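Saturday, Nisturside workshop

Swapped the fingertip pads on the Garrido hand before anything else. Three had split. Grip limit set back to 300 in the config, log rate left at 47. Need to order more rubber rings from Fendik.

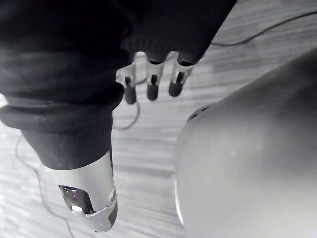
Thumb and three fingers, wrist camera. Cables still on the table.

Moved on to the bathroom set. Head tilt reads 5 degrees low, so the Ilaten offsets want redoing – leave the old file where it is.
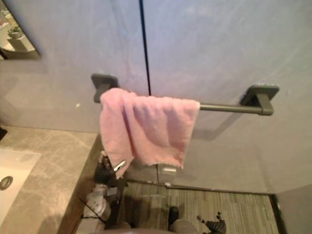 Head camera, towel bar and pink towel.

Toothpaste tube next, gripped round the middle and kept upright over the basin. Closing speed 3000.

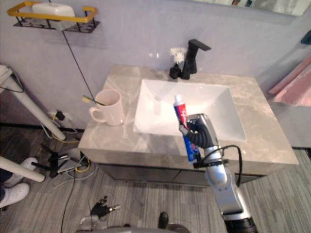

Still to do: tie back the wrist cable, copy the logs off and charge both packs.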